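I'd been on the train to Skistgate for two hours when I realised I had no idea what I was going to ask. My notebook said "ferry??" and underneath it "foils — how not fall over", and that was the lot. I'd wanted to talk to Chunhua Yu ever since I saw the first clip of her little electric passenger boat lifting itself out of the estuary and skimming off like a tea tray across a kitchen floor, and now that I had an afternoon with her I'd gone completely blank.

She didn't mind. "Start with the falling over," she said, putting the kettle on. "Everyone does."

So, the falling over. The boat is called the Fothergill, it carries 21 passengers and it rides on underwater wings. At low speed it sits in the water like any other boat. Go a bit faster and the wings (foils, if you want to sound like you know) start to lift, the hull comes clear, and suddenly you're dragging hardly anything through the water. Less drag means a smaller battery, a smaller battery means a lighter boat, and a lighter boat is easier to lift. Yu drew me this as a circle on the back of an envelope and then went round and round it with her pen until it tore.

"It's a lovely circle when it goes your way," she said. "When it goes the other way it's horrible. You add a handrail, so you need more lift, so you need more speed to get up, so you need more battery. I have lost weeks of my life to handrails."

And does it fall over?

"It wants to. A foiling boat is like standing on a football. What stops it is a computer moving the flaps many times a second, much quicker than a person could. I can't balance it by hand. I've tried, and I got very wet."

## Why a ferry, of all things

I'd come in assuming she was a boat person. She isn't, or she wasn't. She trained on aircraft controls and spent years on autopilots, and she told me with no shame at all that she used to be sick on the pedalos at her local park. What pulled her over to water was a commute. She'd moved to the north side of the estuary when her job was on the south side, and the drive round by the bridge took an hour and a half on a bad morning.

"I could see my office," she said. "I could see it from the bathroom! I'd be brushing my teeth and looking at my own desk, more or less, and then I'd get in the car and drive away from it."

There had been a ferry once, a diesel one, slow and not cheap to run, and it stopped before she arrived. People in the town still talk about it as if it were a relative. She went to a public meeting about bringing it back, sat through a long argument over parking, and went home and started doing sums on hull weights.

I asked whether flying taxis had ever tempted her, given her background. It seemed the obvious road, what with everybody and their uncle drawing pictures of them.

"Of course. I had an offer," she said. "And I like them, I'm not going to be snooty. But if something stops working on my boat, it sits down in the water and it's a boat. You have a cup of tea and wait for a tow. I find I sleep better."

The company she started is Prarkitz. I asked what it meant and she said it was the only name on the list that all of them disliked the same amount.
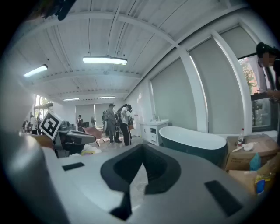

## The bit about money

I always feel awkward asking about money, so I had a biscuit first. Yu was far more relaxed about it than I was. The electricity is cheap, she said, and the foils are not. They're carbon fibre, they take an age to make, and if you hit a log with one you'll know all about it. Which brought us to insurance, a subject I had honestly not expected to enjoy.

"We went to the big marine insurers and they were very polite," she said. "They asked what other vessels it was similar to. We said none, really. They were even more polite after that."

In the end it was Prullurance, a small outfit that mostly covers workboats, who took it on. They sent a surveyor who rode up and down the estuary all day in a bobble hat, asking to go over the same bit of chop again and again. The cover came with conditions, the main one being that the Fothergill stays down on its hull when visibility is poor. Yu grumbled about that for a while and then came round to it. She'd have written the same rule herself, she said, only with fewer commas.

What about logs, though? I'd got stuck on the logs.

"There's a pin," she said. "Hit something hard enough and the pin shears, the foil swings back and you come down. Quite gently. Well, you'd spill your coffee."

## What it's like on board

We went out at 4 pm with the tide running and a bit of a breeze. I'll be truthful, I was braced for something like a speedboat. For the first few minutes it's a plain little ferry pottering out past the moorings. Then there's a hum, the nose comes up a touch, and the slapping noise just stops. I hadn't noticed how loud the slapping was! After that it feels closer to a tram than anything else I can think of, and we were talking in normal voices.

Yu watched my face the whole time, which I suspect she does with everybody.

"Some people are disappointed," she said as we came back down. "They want a thrill. I'd like them to be reading the paper by the second week."

She hopes to carry paying passengers from August, if the pontoon on the south side is finished, and she was careful to say the pontoon isn't her job. There'll be five crossings each way to begin with, bunched up around the rush. Bikes are allowed, two at a time, and yes, people have already complained about the two. More bikes would mean more weight, and we were back at the torn envelope.

On the way to the station I asked if she still gets seasick.

"On other boats," she said. "Terribly."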